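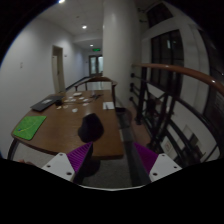

Section 4: Setting up your home bookbinding corner and sewing your first book

Right, so you've got the kit out of the box, you've read the bit about paper grain (if you skipped it, go back, I'll wait) and now you want to make something. This section takes you from a bare work surface to a sewn text block. Covers come in Section 5. I wrote most of it at my own table with a mug of tea well out of reach, and I'd suggest you do the same with yours!

4.1 Before you start

You'll need the folding bone, the awl, the Cukden linen thread, two needles, the punching cradle and one packet of the Garthorpe cream paper. A packet gives you 66 sheets, so there's plenty to spoil. I spoiled loads on my first go.

Any steady table will do. Mine is an ordinary wooden one and it has seen glue, candle wax and a very bad afternoon with marbling inks. Put a cutting mat down first, and sit so that the light comes from the side you don't write with, otherwise you'll be working in the shadow of your own hand all evening.

CAUTION: The awl is properly sharp. Push the cork back on the tip every time you put it down, even if you're picking it up again in a moment.

4.2 Folding the sections

1. Take four sheets and tap them square on the table, long side first, then short side.
2. Fold them together, lightly, bringing the corners to meet. Don't press yet.
3. Check the corners. If they've wandered, open up and try again while the fold is still soft.
4. Hold the corners down with one hand and run the bone along the fold from the middle outwards, once each way.
5. Repeat until you have eight sections.
6. Stack them, fold side to your left, and leave them under something heavy overnight. I use a cast iron casserole and a dictionary.

Note: If the paper goes shiny where you've rubbed it, put a scrap sheet between the bone and your good paper. Garba Okafor taught me that one at a weekend class and I still forget it about half the time.

4.3 Punching the holes

1. Cut a strip of scrap paper to the exact height of your sections. This is your template.
2. Mark a hole a thumb's width in from each end, then three more spaced evenly between them. You want five altogether.
3. Write TOP on one end of the template. Big letters, please. A template used upside down even once gives you a book that climbs like a staircase.
4. Open the first section at its middle and lay it in the cradle with the template tucked into the fold.
5. Push the awl through each mark, straight down the slope of the V. Stop as soon as the tip comes through.
6. Do all eight, keeping them the same way up.

CAUTION: Never punch with your other hand underneath the cradle. I know it feels natural.

4.4 Waxing and threading

1. Cut a length of thread as long as your arm and half again. Longer will only tangle.
2. Pull it across the wax block twice. It should squeak a bit.
3. Thread the needle and pierce the thread with its own point near the end, then pull it down over the eye to lock it. No knot needed, and no lump to tear your holes.

Note: The spare thread comes on a 400 metre spool, part number 761. If you ordered before we changed supplier, yours is the Hanau thread, a touch thicker. It's lovely stuff but it swells the spine, so pull each stitch a little firmer.

4.5 Sewing

1. Lay the last section down with its spine facing you. Go in from the outside at the top hole and leave a tail as long as your hand.
2. Weave in and out along the fold until you come out at the bottom hole.
3. Put the next section on top, go in at its bottom hole and weave back up.
4. At the top, pull snug in the direction of the spine (never straight back at yourself, it rips the paper) and tie off with the tail, using a double knot.
5. Add the third section. When you reach its far end, slip the needle behind the stitch joining the two sections below, pass it through the loop and pull. That's your kettle stitch, and you'll do it at the end of every row from now on.
6. Carry on to the top section, finish with two kettle stitches and trim the thread to a fingernail's length.

If you run out of thread partway, join a new piece with a weaver's knot on the inside of a section. Consuelo Bermúdez has drawn it beautifully on the card in the lid of your kit.

4.6 If it looks wrong

Spine leans to one side: gently push it square with both palms and put it back under the weight.

Gaps between sections: your kettle stitches are loose. You can work the slack along with the tip of a needle, row by row, though it's a fiddly job.

Torn hole: carry on. The glue in Section 5 will hold it, and the tear ends up hidden inside the spine.

Leave the sewn block under its weight while you read the next section and cut your boards.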